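Folding Towels on a Shared Table: Project Report
Kourosh Rostami
Home and Materials Studies, second year
Submitted Oct 4, 2024

Why I picked towels

When we were asked to choose an everyday task and study it properly, most of my group went for cooking. I went for folding towels, and I got a fair bit of teasing for it. I would choose it again tomorrow! A towel is such a plain thing that you stop seeing it, and then you try to write down how to fold one so that a stranger could get the same result, and you find you have filled four pages and still haven't explained the corners.

The idea came from the linen cupboard in my halls, which is called Davura House and has one cupboard per floor. Ours would not shut. Everybody folded in their own way, some in thirds, some in halves, one person in a sort of sausage, and the piles leaned over until they slid out on whoever opened the door. I wanted to know whether the trouble was the size of the cupboard or the way we folded. I also wanted to know how much the surface you fold on matters, as some of us used a bed, some used a knee and I had always used the top of the washing machine.

My questions were these. Which fold gives the flattest pile? Does a proper table make the fold better, or only quicker? And how much room does a folded towel really need, once you allow for it puffing up again after you let go?

What I used

I had 34 towels to work with, all terry cotton, borrowed from the floor cupboard with everyone's blessing. They were bath towels and hand towels in a jumble of colours. I sorted them by size first and kept the bath towels for the main part of the work. I left out two that had gone hard from a radiator because they would not lie flat whatever I did to them.

For measuring I had a steel rule, a cloth tape and a kitchen scale. For pressing I used a bread board with a bag of rice on top, which weighed 1747 grams altogether. I used the same board and the same bag every time and I got rather fond of them.

The folding was done on three surfaces: my bed, the top of the washing machine, and a large table. I want to say a good deal about the table as it changed how I thought about the whole project.

Working on a big surface

On a bed you fight the mattress. You smooth one half of the towel and the other half sinks, and by the time you bring the edges together they have wandered apart by a finger's width. The washing machine is firm, which I liked, but a bath towel hangs over it on two sides and the weight of the hanging part drags the rest. I had been folding on that machine for a year and had never noticed I was holding the towel still with my hip.

A wide table gets rid of both problems at once. You can lay the towel out whole, sweep your hand from the middle outwards, and it stays where you put it. There is also room to push a finished towel off to one side and start on the next without picking anything up, and I can't tell you how pleasant that is after an hour of balancing a pile on a windowsill.
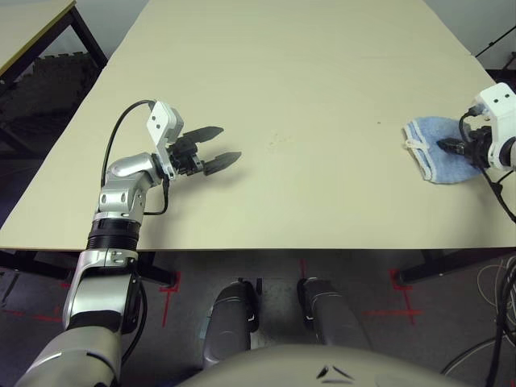 The other thing I came to love about a plain, pale, matte top is how well the edges of the cloth show up against it. A light blue towel on cream is easy to line up by eye. On my bed, which has a checked cover, I kept mistaking the checks for the hem. I tried putting a plain sheet over the cover and my folds got neater straight away, although the mattress still sank. So some of what I had put down to softness was really down to pattern, and I went back and redid a whole set of bed folds with the sheet on to be fair to it.

A matte top also grips a little. Terry has all those loops standing up from it, and on a shiny surface they skate. On the washing machine lid I could move a folded towel with one finger. That sounds handy until you are trying to bring one layer over another and the bottom layer comes with you.

The folds

I tried three folds and gave them names, mostly so that my notes would be quicker to write.

The first I called the half fold. Long edge to long edge, then short edge to short edge, then once more the same way. It is what my mother does and what I would do without thinking. It gives a wide, low shape with a thick folded edge on one side and loose edges on the other.

The second was the third fold. One long side comes in to a point two thirds of the way across, the other comes over the top of it, and then the long strip is folded in half and in half again. This one hides the hems inside and looks like something from a hotel.

The third was the tuck. It starts like the third fold, but instead of halving the strip you fold one end in and slide the other end into the pocket it makes. I learned it from a leaflet in the launderette on Bakhtiari Lane, where they use it for service washes. It took me an entire evening to get right and I was absurdly pleased when I did.

For each fold I laid the towel out flat with its label or tag to the left, so that I always began the same way round. I hadn't planned that at the start. I only began doing it after my first set of results came out all over the place, and I realised that these towels are not true rectangles. They have shrunk more along one side than the other. If you start from a different side each time, you get a different towel each time.

How I measured

After folding I put the board and the rice on top for the length of one song (the same song, and I will not be listening to it again for a while), took them off, waited for the same song to play again, and then measured the height at all four corners and in the middle. I wrote down the tallest and the lowest. The gap between the two told me how level the fold was, and level is what matters for a pile.

I also asked two of my neighbours to do some of the folding, so that I wasn't only measuring my own hands. They had my written instructions and nothing else. Watching somebody follow your instructions in silence is the most useful thing I did in this project, and I squirmed the whole way through. "Bring the edge over" meant one thing to me and something quite different to each of them.

What I found

The third fold on the large table gave the most level result by a long way. The half fold was always higher at the thick edge, whatever surface I used, and that explains our leaning piles very nicely. If you stack half folds with the thick edges all on the same side, the pile tips. If you turn every other one round, it stands up much better! We tried this in the cupboard and got a stack of bath towels right up to the shelf above.

The tuck was level too, but it was fatter in the middle and took up more height. Its great strength is that you can throw it. I dropped tucked towels down a flight of stairs and they arrived folded. For a gym bag or a suitcase I think it beats everything else, and I now pack mine that way.

As for the table, it made the fold better as well as quicker. The same person using the same fold got a smaller gap between tallest and lowest on the table than on the bed, and this held for my neighbours as well as for me. The washing machine came in between, except for hand towels, where it did just as well as the table. A hand towel fits on the lid with nothing hanging over, so I should have expected that.

Puffing up was the surprise. A bath towel grows back after you take the weight off, and old towels grow back less than new ones. The oldest ones in the set, the thin greyish ones that everyone avoids, made the loveliest flat piles of all.

The cupboard

The shelf in our cupboard has a clear width of 1125 millimetres. With third folds set side by side, folded edge to the front, we could get every towel in and still close the door. Before, with the mix of folds, several were living on the floor. So the cupboard was big enough all along. I put up a single sheet with drawings of the third fold, and the piles have stayed upright so far, apart from the sausages, whose maker remains loyal to his method.

Things I would change

I would weigh each towel before starting. I had the scale and only used it for the rice, and I think thickness explains some of the spread in my numbers. I would also wash everything together beforehand, as some towels came out of the cupboard with fabric softener in them and some did not, and the softened ones slipped about more.

I would write the instructions last instead of first. My second version is half the length and has a drawing for every step, and both neighbours got it right without asking me anything.

If I get to carry this on next term I would like to try fitted sheets. I have already had one go, and it took up most of the table and all of my patience, but there is a trick with the corners that I very nearly had.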